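Wednesday, January 22, 2020. Bench notes, mostly about money.

Budget lines for the second workstation are due to Ikechukwu Dauda before the end of the month, so I am putting down what I know while it is fresh, and anybody who disagrees is very welcome to write in the margins (please, please write in the margins, last year I got three comments and they were all after the order had gone out!).

What we want is simple enough to say. One more two-armed setup like the one we have, able to do the same small kitchen-type tasks, so that we can run both at once and stop trading half days. The arms themselves are the easy part of the form. Vestley has already sent a quote and it hasn't moved much from the last one, and the lead time would put delivery in May if we sign quickly. It's everything hanging off the arms that I keep underestimating, and I have a page of crossed-out totals to show for it.

Grippers first. We use a lot of soft, light, oddly shaped things, bread rolls above all, and they are a good test of whether a gripper is worth its price. I'd like two complete spares on the shelf this time, plus a bag of 100 finger pads, because the Drukier price break starts at 100 and we go through them faster than I like to admit. Garba sells a cheaper pad. I have a sample in my drawer and I'm not convinced by it, it feels slick to me, but I'll give it a fair morning on the rolls before I say no.

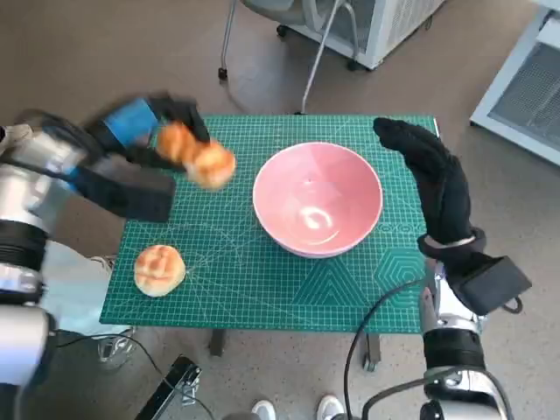

Dauda's view, when I read him the draft list over coffee, was that I had the order upside down and should price the cables, mounts and stands before another gripper, as those were what held up the first station and they will hold up the second one too. He also thought 28 days was too short a window for comparing quotes and that we ought to ask Falluslow for an extension on theirs now, while they are still being friendly.

He's right about the cables, I think, and I've moved them to the top. I went back through the old receipts and the small stuff was scattered over so many orders that I'd never seen it as one number. So there will be a proper line for it this year: cables, strain relief, stands, clamps, a spare power supply. I'm less sure about the extension, but it costs nothing to ask, so I'll write to them tomorrow.

The cheap end of the list, so I don't forget it again:

- cutting mat with a printed grid, same green as the one we have, two of them
- bowls, plain, a few colors (the pink one has been good to us)
- small table, same height as the current one, MEASURE IT FIRST
- rolls: these come out of consumables, not equipment, I asked

The grid on the mat is worth the few dollars on its own. I can set a bowl back on the same squares between runs without getting the tape measure out, and I'd want both stations to match so that our notes mean the same thing at either table.

Still open: whether a service plan is worth it. Vestley wants 30 percent of it up front, and I haven't found anyone on our hall who has used one. If you have, come find me, I'm at the bench most afternoons. Next thing is the Garba pads, then the letter to Falluslow, then a clean copy of all this for Dauda with the cables at the top.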